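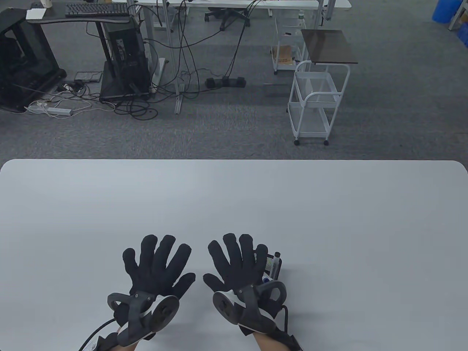
## Do thin liner gloves under mittens really make any difference?

Asked by **Snežana Matić**, Kesville

I walk to work along the river and from December onwards my fingers go white and numb before I'm halfway. The chap in the outdoor shop wants to sell me liners to go under the mittens I already own. Thirty quid for something that looks like a sock with fingers. He says "two layers are always warmer than one". I've heard that sort of thing before, usually near a till. Has anyone tried it and noticed a difference they'd swear to?

---

### Answer 1

"Always" is doing a lot of work there. Two layers are warmer if there's still room for air between them. If your mittens already fit closely, adding a liner squashes everything and your fingers get colder. I did exactly this for a whole winter before I twigged.

Try it for nothing first:

- Put on any cheap thin pair you have in the house, then the mittens.
- Make a fist. If it feels tight across the knuckles, don't bother with liners, buy bigger mittens.
- If there's room, do your walk like that for a week.

I'd also ignore the temperature printed on the label. Mine said fine to minus 13 and I was miserable at 2 above.

Fingers going properly white is worth mentioning to your GP, by the way. Shops can't sell you anything for that.

*Tariq Gilani*

---

### Answer 2

get merino ones, had mine 8 years, never cold

---

### Answer 3

Eight years without once being cold? Where do you live?

I bought silk liners after reading a thread just like this one. Nice for getting keys out without baring your skin. For warmth I couldn't tell you they did a thing. A scarf and a hat that covered my ears helped my hands more, which I didn't believe either until I left the hat at home one morning.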